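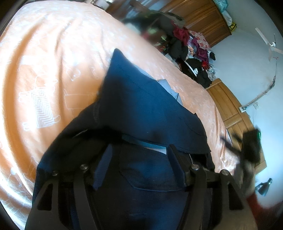
Tirar o cheiro de mofo de uma roupa que ficou guardada muito tempo é um trabalho lento, mas não é difícil, e não precisa de produtos caros. Eu moro numa região úmida e todo ano, quando abro as caixas de inverno, encontro peças com esse cheiro. Antes de lavar qualquer coisa, eu estendo a peça inteira em cima da cama, como a roupa azul-marinho sobre o lençol cor de pêssego, pois um lençol claro por baixo ajuda muito a ver os contornos do tecido escuro e os pontinhos que possam cair dele. Faço isto de dia, com a janela aberta, e depois o lençol vai também para lavar.

Escrevo este passo a passo a pedido de minha amiga Mhairi Laing, que tem o mesmo problema em sua casa em Clurnelwood e já perdeu dois casacos. O português não é a minha primeira língua, por isso peço desculpa por alguma palavra estranha.

O que você vai precisar

Vinagre branco de álcool, bicarbonato de sódio, uma escova macia, uma bacia grande, sabão líquido neutro e um lugar com sombra e vento. Eu uso um sabão da marca Grellow, mas qualquer sabão neutro serve. Não use vinagre de vinho tinto nem balsâmico, eles têm cor e podem manchar.

Passo 1: ler a etiqueta

Parece uma coisa óbvia, mas muitas pessoas não leem. Se a etiqueta proíbe lavar com água, pare aqui e leve a peça a uma lavanderia. Para lã, a água deve ser fria e a peça não pode ser torcida. Para algodão e misturas com poliéster, o método completo funciona bem. Seda eu nunca tentei, e prefiro não dar conselho.

Passo 2: escovar a seco

Leve a peça para fora de casa e escove com movimentos curtos, sempre no mesmo sentido. Se há mofo visível, use uma máscara e luvas. É importante escovar antes de molhar, para que a sujeira seca saia e não entre mais fundo na fibra. Dê atenção às costuras, à parte de baixo da gola e ao interior dos bolsos. Foi num bolso que encontrei uma vez a origem de todo o cheiro: um lenço de papel esquecido desde abril.

Passo 3: testar a cor

Molhe um pano branco com um pouco de vinagre diluído e aperte contra uma parte escondida, por exemplo a dobra da bainha. Espere alguns minutos e olhe o pano. Se ele ficou com cor, a peça solta tinta e deve ser lavada sozinha, com água fria e sem molho prolongado. Roupas escuras novas soltam tinta com mais frequência. As velhas, que já foram lavadas muitas vezes, costumam ser mais estáveis — mas faça o teste na mesma forma.

Passo 4: o molho

Encha a bacia com água fria suficiente para cobrir a peça. A minha medida é de 600 ml de vinagre para uma bacia grande. Mergulhe a roupa, aperte com as mãos para sair o ar e deixe uma hora. Vire a peça uma vez na metade do tempo. O cheiro de vinagre é forte neste momento, mas ele desaparece quando a roupa seca.

Atenção: nunca misture vinagre com água sanitária. A mistura solta um gás perigoso. Se você usou água sanitária na bacia antes, enxágue muito bem a bacia e use outra se tiver dúvida.

Passo 5: lavar

Tire a peça do molho, deixe escorrer e lave como de costume, com o sabão neutro. Na máquina, escolha um programa suave e não encha o tambor demais, porque a água precisa de passar livremente. Não coloque amaciante. Ele deixa uma camada sobre a fibra que segura o cheiro, e nas roupas de treino este efeito é ainda pior.

Se depois da lavagem ainda sente um pouco de mofo na roupa molhada, repita a lavagem com duas colheres de sopa de bicarbonato no lugar do vinagre. Não use os dois juntos, um anula o outro.

Passo 6: secar completamente

Este é o passo em que mais se erra. A peça deve secar no mesmo dia, com vento, virada do avesso. As cores escuras ficam melhor na sombra, pois o sol forte desbota. Os lençóis brancos e as toalhas podem ir ao sol direto. Quando parecer seca, toque nas costuras grossas e nos punhos: se estão frios ao toque, ainda há umidade dentro. Deixe mais algumas horas.

No inverno, quando não há vento, eu seco dentro de casa com o aquecimento a 23 graus e um ventilador pequeno virado para o varal. Não encoste as peças umas nas outras.

Passo 7: guardar

Antes de guardar, limpe o armário ou a caixa com um pano e vinagre, e deixe aberto até secar. Prefiro caixas de tecido às de plástico fechado. Se você só tem de plástico, coloque dentro um saquinho com sílica e abra a caixa de vez em quando. Não guarde roupa que acabou de ser passada a ferro, espere ela esfriar completamente. E deixe um pequeno espaço entre o armário e a parede, sobretudo se é uma parede externa.

Quando não funciona

Manchas pretas de mofo antigo em tecido de algodão muitas vezes não saem, mesmo que o cheiro saia. Já repeti o processo em uma fronha várias vezes e a mancha continuou lá. Para roupa de criança ou de pessoa com alergia, eu não insistiria. As jaquetas com enchimento de penas também são complicadas — elas secam devagar por dentro e o cheiro pode voltar. Essas eu levo à lavanderia Plakbridge, que tem secadora grande.

Artigos relacionados
Como lavar cortinas sem tirar os ganchos
Bicarbonato ou vinagre: quando usar cada um
Como dobrar lençol com elástico
Sachês de lavanda para gavetas: receita da dona Quispe
Manchas de desodorante em camisas escuras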